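FONDTHORPE, 20 February 2020 – Gralgate Wellness Center will open its new warm-water exercise pool to the public in June, along with a full timetable of gentle classes for people with stiff joints, sore backs and tired legs. We have wanted to share this news for a long time, and we're delighted that we finally can!

# Warm-Water Pool and Gentle Exercise Classes Coming to Gralgate

The new pool sits on the ground floor of the Mogensen building, next to the current changing rooms on Loltard Street. It is shallow enough to stand up in from one end to the other, with a long sloping ramp and a handrail on both sides. The water will be kept much warmer than in a lap pool, so people who move slowly can stay in for a whole class and still be comfortable when they climb out.

Exercise in water is a favorite with many people who find it hard to work out on land. The water holds up part of your weight, which takes some of the load off knees, hips and ankles. It also pushes back gently when you move, so even a simple step or arm swing gives the muscles something to do. You don't need to be able to swim, and you don't need to put your face in the water (a question we get every week at the front desk).

## What the classes will look like

Gralgate will start with eight classes a week, spread over mornings, lunchtimes and early evenings. Each one is small, and each has an instructor in the water and a second member of staff on the poolside.

- **Easy Movers** is the gentlest class on the list. It is mostly walking, reaching and turning, with plenty of time to rest at the side.
- **Back and Hips** is for people who sit a lot at work or who wake up stiff. Foam noodles and floats are used in most sessions.
- **Steady Feet** works on balance, with slow steps forward, backward and sideways.
- **Warm Stretch** is a quiet evening class with low lights and no music.

There will also be open pool time on most days for members who would like to practice on their own or bring a friend.

"We ran a short trial in a borrowed pool last year, and the mood in the water was wonderful," said a spokesperson for the center. "People who had never met were chatting by the second class. One woman told us that she had walked to the bus stop afterward with a smile on her face, and that's exactly the kind of thing we hope to hear a lot more of."

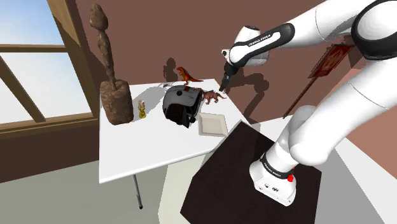 *A Franka Emika Panda robot arm over a white table, in a computer-rendered room.*

In all, 69 people took part in that trial, and 53 of them asked to be told as soon as regular classes were open for booking. Their comments shaped a good deal of the plan. The ramp was made longer, the benches in the changing rooms were raised, and hooks for canes and walking sticks were added beside the pool steps. Several people asked for a warm place to sit down after class, so there is now a small lounge with armchairs, a water fountain and hot tea.

## Before your first class

Anyone who is new to the pool will be invited to a free welcome visit. It's a relaxed chat about how you move now, what hurts, what you used to enjoy doing and what you'd like to do again. The instructor will then suggest a class or two to begin with. You can switch later as often as you like – many people try several before they settle.

Warm-water exercise is a great fit for a lot of people, but it doesn't suit everyone all the time. Please talk with your doctor or nurse first if you have a heart or lung condition, an open wound, a recent operation or a skin infection, or if you are pregnant. Gralgate's instructors lead exercise classes and do not give medical treatment. They are very happy to work alongside the advice you have been given elsewhere, so do bring any notes or exercise sheets with you.

For the class itself, bring a swimsuit, a towel and a bottle of water. Pool shoes are welcome, and a T-shirt over your swimsuit is fine too. Try not to eat a big meal right beforehand. Lockers are free, and towels can be rented at the desk for $2.

## Booking and open house

Welcome visits can be booked in person at the front desk or by phone during opening hours. Current Gralgate members can add pool classes to their plan, and people who aren't members can pay by the class. A lower price applies to older adults, students and caregivers who come along to help someone in the water.

An open house will take place in the first week the pool is open, with short taster sessions, tours of the changing rooms and a chance to meet the instructors. Families are welcome to come and look around, and there's no need to sign up for the tours. Taster sessions do need to be booked, and swimwear is required for those.

**About Gralgate Wellness Center**

Gralgate Wellness Center offers exercise classes, massage and relaxation sessions for adults of all ages in Fondthorpe. The center is open every day except public holidays and has step-free access from Loltard Street.

**Media contact:** Press desk, Gralgate Wellness Center, Mogensen building, Loltard Street, Fondthorpe. Visits to the pool before opening can be arranged on request.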